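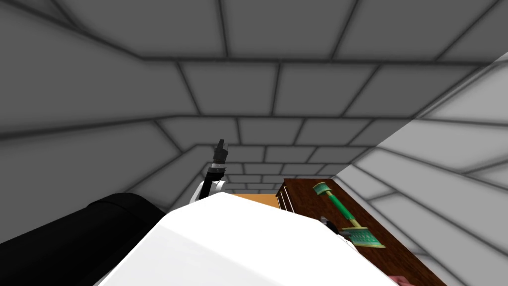 Phúc Hầu wanted to know who was going to sweep up after it. That was the first question at the July meeting, before the speaker from Clondska had found a place to put down his coffee, and it was a better question than most of what followed. The second was whether the people on the returns floor would be timed against a machine that has never set foot there.

Shop Floor > Newsletter > Returns and Refinish
Search this newsletter Go

For anyone on nights who missed it: management at the Wamivholm depot has signed up for a trial called Châu. Clondska supplies a two-armed robot and the software that runs it. The job is the clearing work on returned bedroom furniture. A dresser comes in, people have left things on it and in it, and somebody has to take those things off, decide what they are, and put them in the right bin before the dresser can go through to refinish. It's dull work. It also takes more judgment than the job card gives it credit for.

So far all of the clearing has been done in simulation. There is a tiled room drawn by a computer, a brown dresser with a shine on it that I've never seen on a returned dresser, and a green long-handled thing lying across the top. I asked whether that was a brush or a rake. The speaker said it didn't matter for grasping. Fine, but it matters a good deal for sorting, where brushes go to housewares and rakes go to garden, and where getting it wrong means that somebody in garden walks it all the way back.

We were told the robot has cleared roughly 960 dressers this way. I asked how many of them had a drawer that stuck, and got an answer about "variation in the object set." I asked again. Drawers are planned for a later stage.

That leaves the tops. I timed myself on tops one afternoon, with nobody's permission, and they're the quick part. Most of a shift goes on drawers, on the tape people put over drawers, and on working out what the previous owner spilled.

None of this means the thing can't work. I have been wrong about equipment before -- I was sure the tilting bench would be in a skip by Christmas, and now I won't work at any other one. But the tilting bench turned up and we leaned on it. We could see what it did. With Châu we're being asked to plan a rota around results from a room that has never had a pallet left in the doorway.
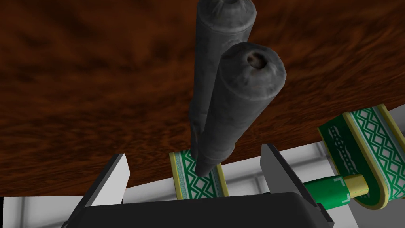
NOLLESACH, July -- The follow-up session was held at the other site, in the training room upstairs, at 2 in the afternoon, which suited the office and hardly anyone else. Those of us on earlies stayed on for it. There was no word on whether that time would be paid, and I have put the question in writing.

This one was more useful, I'll give them that. We got to see the view from close to the gripper, with its pair of flat gray fingers, and the sort of objects it is given to deal with. There were two dark gray things that a colleague took for rolled-up sacks and I took for bottles, until I changed my mind. Beside them were green pieces with a zigzag and diamond pattern and a yellow edge, one of them a fat roll with a handle. I couldn't tell you what any of it was for. If one landed on my bench I'd turn it over, look for a label, maybe smell it, and ask across the aisle. When I said so, the Clondska people wrote it down, and one of them asked what I meant by smell. I told her about mothballs. She wrote that down too.

What changes for us, as far as I could get it out of anyone:

The clearing bench stays staffed at first. Whoever is on it becomes a "cell attendant," watching the robot and stepping in when it stops. The pay grade for a cell attendant has not been set. The training takes 20 minutes, and I would like that figure remembered the next time we're told that the grade depends on the training.

Anything the robot can't place goes into an exceptions tote. A person sorts the tote. So the easy pieces go to the machine and the hard ones pile up for us, and if the hourly targets are left where they are, everyone on exceptions will look slow. I raised this twice. The floor manager agreed it was "a fair point to take away," and she did at least look unhappy about it.

There are 66 of us across returns and refinish. The promise is that no job goes during the trial. I asked how long the trial lasts and was told it depends on the results, so the promise lasts for as long as somebody else says it does. We have asked for it on paper with an end date in it.

I also asked about lifting. My shoulder would be glad of a machine that took the weight off the heavy pieces, and plenty of other shoulders would too. Lifting is outside the scope. The dresser still gets dragged onto the stand by two people, same as now, and only then does the robot begin on the hairbrushes.

Some people came away keener than I did. A few of the younger ones would like to learn the attendant work properly, fault clearing and all, and they should get the chance, with a grade attached. If the machine ends up doing the tops well and we get longer on the drawers, I'll say so in these pages.

Before the first unit is wheeled in, we're asking for three things: separate targets for exceptions work, a grade for the attendant job, and a week of the robot running on our own returns, stuck drawers included, with the floor allowed to stand and watch. Clondska said yes to the last one on the spot. The other two are with management.

As for the sweeping, Phúc has now asked at both meetings. The current answer is that floor care will be covered in the site plan, and a copy of the site plan will be pinned up by the clock when we get one.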